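3.2 Packing the fans

Fans went in with the small goods, after the cups had been placed. Soft bag, yellow handles, the kind Hultetti sells for markets. No box, no divider. We scored each pack on fit and on whether the sticks lay the same way, 5 points for each. Thirty packs in all, 66 fans damaged or bent out of true over the whole July run, mostly at the tassel end. A closed fan is easy to lay flat untill the bag sags, then the sticks cross and the next one rides up on top.

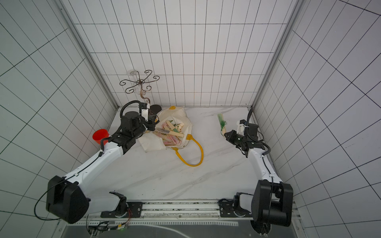
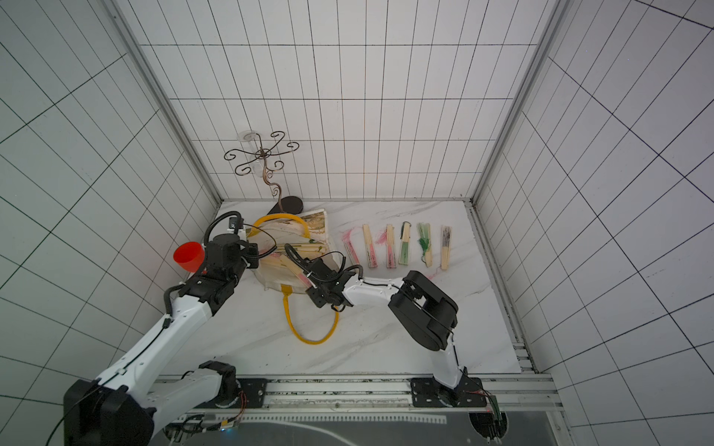 Figure 5. Folding fans and the cloth bag, with a red plastic cup.

Siddiqui, reading the draft, wrote that the bag was the wrong thing to score, a soft one takes its shape from whatever goes in first, so the first fan ought to be weighted more than the rest. Fair point. We kept the scoring as it was but give first-fan results seperately in the Oltach table. Tassels tucked in or left out made little diference to fit.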